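Tikham旧衣整理与折叠项目 中期进展报告

报送:Jerome Sebastian(资助方项目负责人)
报告人:Elibariki Nyanda
报告期:启动至七月底

一、本期概况

项目启动以来,衣物接收、分类、折叠、装箱四个环节已经全部运转。截至七月底,登记入库的衣物共3155件,其中可直接转赠的已经按类别上架,需要缝补的另行存放,不能使用的转给Hourani做抹布和填充料。装好待发的箱子有60个,第一批已运往Flerari的两处发放点,其余在库房等候排车。

与上次报告相比,进度最慢的仍然是折叠。接收和分类的速度都已经达到计划要求,但衣物分好类以后常常在折叠台前积压。上月积压最多的一天,待折叠的衣物有410件,占满了靠墙的货架,分类台因此停了半天。本期工作的重点放在折叠台的布置和折叠方法的统一上,下面分项说明。

二、工作间布置

原来的折叠台是几张高低不一的旧桌子拼起来的,桌缝会夹住衣角,深色桌面也不容易看出浅色衣物上的污渍。本期用设备费更换为白色台面的桌子,台面平整,衣物可以完全摊开。桌子的高度按站立操作选定,连续工作两小时后腰背的负担比以前小,这一点几位同事都提到过。

台面使用上做了如下规定:一次只放一件衣物,摊平后再折;折好的衣物立即移走,不在台上堆叠;水杯、剪刀和标签纸一律不上折叠区。规定执行的头两周时有反复,主要是标签纸仍然习惯性地放在手边。后来在桌侧加了挂袋,情况有所改善。 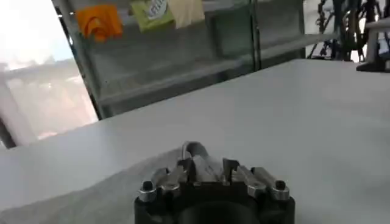
折叠方法也在本期定了下来。此前每个人按自己的习惯折,同一类衣物装箱时宽窄不齐,箱内空隙大,运输后容易散开。现在统一以箱子的内宽为准,上衣和裤子各用一种折法,厚衣物少折一次。新来的同事由老同事带着做半天,再单独上台。

上衣的做法是正面朝下摊平,两侧向中间折,袖子顺势收到背后,再由下摆向上对折。带帽子的先把帽子折入领口以内。裤子先左右对叠,裤腿对齐,再从裤脚向裤腰折。拉链和扣子在折之前全部合上。针织类衣物容易拉长,提起时要托住中段,不要只捏一个角。

在实际操作中,灰色和深色的棉质长裤、卫衣问题最多。这类衣物布料软,边缘容易卷,折到一半时表面看着平整,里层往往还有褶。现在的要求是每折一次用手掌从中间向外抹一遍,再折下一次。这样每件多花几秒钟,但返工明显减少。

三、登记与标签

入库登记已经从纸本改为电子表格,字段包括类别、尺码、季节、成色和去向。纸本记录的补录在七月完成,补录中发现有一部分衣物只写了类别,没有尺码,已经开箱重新核对。

标签由原来的手写改为打印,贴在箱子的短边,叠放时不用搬动就能看到内容。Flerari发放点反馈说,新标签找尺码方便,但是季节一栏的字太小。下一批标签会调整字号。

成色分级目前分3档,执行中第二档和第三档的界线不够清楚,不同的人判断不一致。我们准备挑选一组实物样品放在分类台旁边供对照,样品已经选好一半,主要缺童装。

四、折叠台使用情况

折叠台每天上午九点开始使用,下午四点半收台。收台时要求台面清空并擦拭,当天没有折完的衣物放回货架,并按类别标明,第二天优先处理。 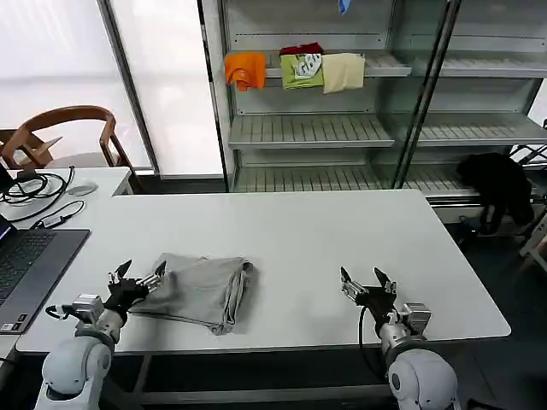 图2 白色台面上的灰色衣物,左侧为笔记本电脑

七月下半月,折叠台前的积压已经减少,没有再出现分类台停工的情况。不过雨天送来的衣物需要先晾干,晾衣区与折叠区共用一个通道,推车来回时互相妨碍。我们试过把晾衣架移到后门,但后门一侧通风差,厚衣物到第二天还是潮的,目前又移了回来。这个问题暂时没有解决。

五、存在的问题

1. 库房空间不足。待发的箱子占用了原计划放空箱的位置,空箱现在存放在Jurby的临时仓库,取用一次要往返一趟,每周至少安排两次。

2. 童装偏少,冬季厚外套偏多。厚外套体积大,一箱装不了几件,运输费用因此超出原来的估算。超出部分目前从包装材料的结余中支出,账目已单列。

3. 缝补环节人手不够。待缝补的衣物以裤脚脱线和掉扣子为主,工作量不大,但需要有人固定时间来做。现有的两位同事都是兼任,忙的时候只能先放下。

4. 部分捐赠衣物送来时没有清洗,接收处需要额外分拣。接收须知已经重新张贴,并请各接收点当面提醒。

六、经费使用

本期支出主要用于桌子、货架、纸箱、打印标签和运输。设备费已基本用完,没有超支。运输费的情况见上一节第二项。人员补贴按月发放,没有拖欠。支出明细和票据复印件另附,请查收。

需要请资助方确认的是,能否将未使用的培训费转为运输费。原计划请外部人员来讲折叠和仓储管理,现在由内部带教,这笔费用没有动用。如果同意调整,我们会在下次报告中单独列出使用情况。

七、下一阶段安排

第一,完成剩余箱子的发运,腾出库房后把空箱从Jurby运回。第二,做完成色对照样品,并在分类台试用一个月。第三,重新安排晾衣区的位置,目前考虑把两组货架对调,让推车从另一侧通过,具体方案等量过尺寸再定。第四,确定缝补的固定时段,先从每周两个下午开始。

折叠方法会整理成一页说明,贴在折叠台旁的墙上,同时发给Flerari的两处发放点,方便他们在拆箱后重新整理。说明初稿已经写好,还差厚外套一节,完成后随下次报告一并寄上。

Elibariki Nyanda
Tikham项目组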